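Trial report: the Skonosura sorting kit

The Skonosura bin-to-bin kit has been on loan to us from Cutau since September, and the trial ends this month. Several readers asked whether it is worth the money for a small returns desk, so these are our findings so far.

The kit comes as an arm, a two-finger gripper, a control box and a year of the Trotia software. Bins are not included. We used a pair of plain grey ones, set one behind the other on a wooden top and held with bar clamps. Fitting took two people most of a day. The instructions for the clamps are poor and the drawing on page 3 shows an older bracket.

For test goods we picked mixed items of the sort that come back in the post: soft toys, cups, brushes. The arm reaches in over the side wall of the front bin and moves things one at a time to the rear one. 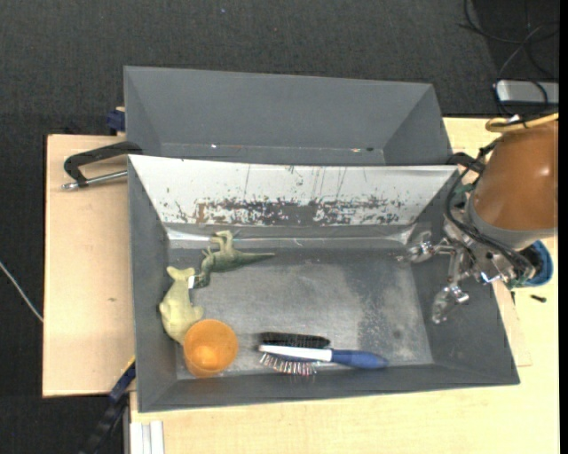 Does the kit need a trained operator?
Anyone who can use a tablet can run it after a morning's practice, though Cutau asks that one named person on each site does the safety course.

Over the trial it made about 3,000 picks. Of the last 270, it dropped or missed 25. Hairbrushes gave it the most trouble, mainly when they lay flat against a wall. Cups were easy if they stood upright. Soft toys were picked up well, but the long ones sometimes hung over the rim and had to be pushed in by hand.

Shoshana Escobedo ran the desk during the trial and found it slower than a person but steady. She would like a quieter pump and a longer power lead. The Moschos unit we tried last year was quicker on boxed goods and much worse on anything soft.

Cutau offers the kit for sale or on a monthly hire, with servicing included in the hire price. Fingertips count as wearing parts and are charged separately. Readers who want to see it running can book a visit through the office until the end of the month.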